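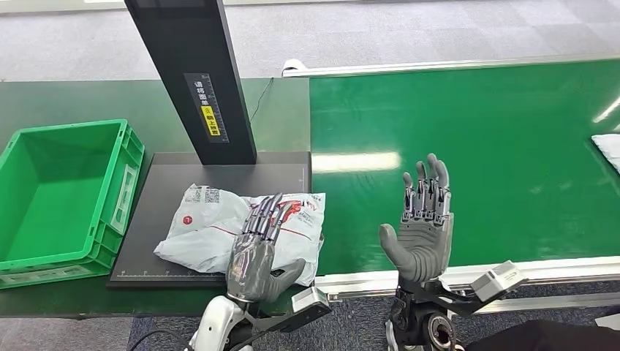
A workstation beside a conveyor line.

Malware Analyst, Browser Extensions and Bundled Installers

Kollberg, Tendau office or remote
Reference: 424
Posted: 28/01/2021
Full time, permanent

The position

Kollberg makes endpoint detection software for small and mid-sized organizations. The detection group in Tendau is hiring one analyst to work on unwanted browser extensions, bundled installers, and the scripts and scheduled tasks they leave behind. The post is new. It reports to the head of detection and sits in a team of five.

Most of the samples come from customer submissions and from our own crawl of download portals. They are rarely sophisticated. A typical case is a free PDF converter whose installer drops a signed helper, registers an extension by policy, and changes the default search provider some days after installation. The difficulty lies in volume, in repackaging, and in deciding where an aggressive but lawful installer ends and something we should block begins. Applicants who want to work mainly on targeted intrusions should look at our incident response openings.

What you will do

Triage incoming installers and extensions, and assign them to an existing family or open a new one.

Unpack common installer formats (NSIS, Inno Setup, MSI, and self-extracting archives) and document what each component writes, registers, and contacts.

Read minified and obfuscated JavaScript in extension packages, including code that is fetched after installation.

Write and maintain detection rules. Rules are reviewed by a second analyst and run against the clean-file set before release. You will review other people's rules in turn.

Write removal instructions that a help desk can follow. These cover registry keys, policy entries, scheduled tasks, services, and browser profile data. A removal routine that leaves a policy key in place counts as a defect and is tracked as one.

Handle disputes from software publishers. A publisher who disagrees with a classification is entitled to a written answer that cites observed behavior. You will draft that answer, and the legal department reads it before it goes out.

Take part in the on-call rotation for false positives. The rotation is one week in five. It covers daytime and evening hours only, and calls are logged and paid.

Tools

Our sandbox is Kurnura, which we develop in-house. It runs samples on Windows guests with a real browser profile, keeps the guest alive across reboots, and can move the system clock forward to trigger delayed payloads. It records process, file, registry, and network activity and exports the result as JSON. Documentation is complete for the recording side and thin for the scheduling side. You will be expected to file bugs against it, and fixes are welcome if you write C++.

Um is the sample store and its query language. The name predates most of the team. Anyone who has used YARA and some form of SQL will learn it quickly.

For static work we use Ghidra, and a license for IDA Pro is available on request. Rules and scripts live in Git. Scripts are in Python 3. Tickets are in a plain web tracker that is due to be replaced.

Required

Working knowledge of Windows internals at the level of processes, services, the registry, code signing, and the task scheduler.

Ability to read x86 and x64 disassembly without relying on the decompiler for every function.

JavaScript good enough to follow code that has been written to be hard to follow, and familiarity with the WebExtensions API and extension manifests.

Python for automation.

Clear written English. A large part of this job is writing – family notes, removal steps, replies to publishers – and the interview includes a writing task.

Experience may come from a security vendor, a managed service provider, a university group, or independent work that you can show. No degree is required.

Useful but not required

Experience with false-positive handling on a released product. Knowledge of how affiliate and pay-per-install networks are organized. Basic macOS analysis. German or Dutch.

Conditions

Forty hours a week, with core hours from 10:00 to 15:00 local time. The Tendau office is currently open on a voluntary basis with limited desks, and all analysts are set up to work from home. We ship a laptop and a separate analysis machine with its own network router. Samples may not be opened on any other equipment. Remote employees need a connection that can carry the analysis VPN and a room with a door that closes.

Paid parental leave is 16 weeks. There is a yearly training budget, which may be spent on courses, conference fees, or books. The salary band is sent to every applicant with the confirmation of receipt. The contract has no non-compete clause. Publishing research under your own name is permitted after review, and the review is limited to customer data and open cases.

A background check is carried out after an offer has been made and accepted. It covers identity and past employment.

Selection procedure

Applications are read in the order received. The first step is a phone call of half an hour with a member of the detection group. Candidates who continue get a take-home exercise: one installer, defanged, with a Kurnura report attached. We ask for a short classification note and a removal procedure. Please do not spend more than an evening on it. The exercise is followed by a video interview in which you go through your note with two analysts and complete the writing task. Everyone who submits the exercise receives written comments, including those who are not invited further.

We expect to fill the position in March. The start date is open to discussion.

How to apply

Send a résumé and one writing sample through the careers form on the Kollberg site, quoting the reference above. The sample can be a blog post, a report with client details removed, or a bug write-up. PDF or plain text only – the mail gateway strips macro-enabled documents and password-protected archives, and the sender is not notified when this happens. A cover letter is optional.

Applications from recruitment agencies are not accepted for this position.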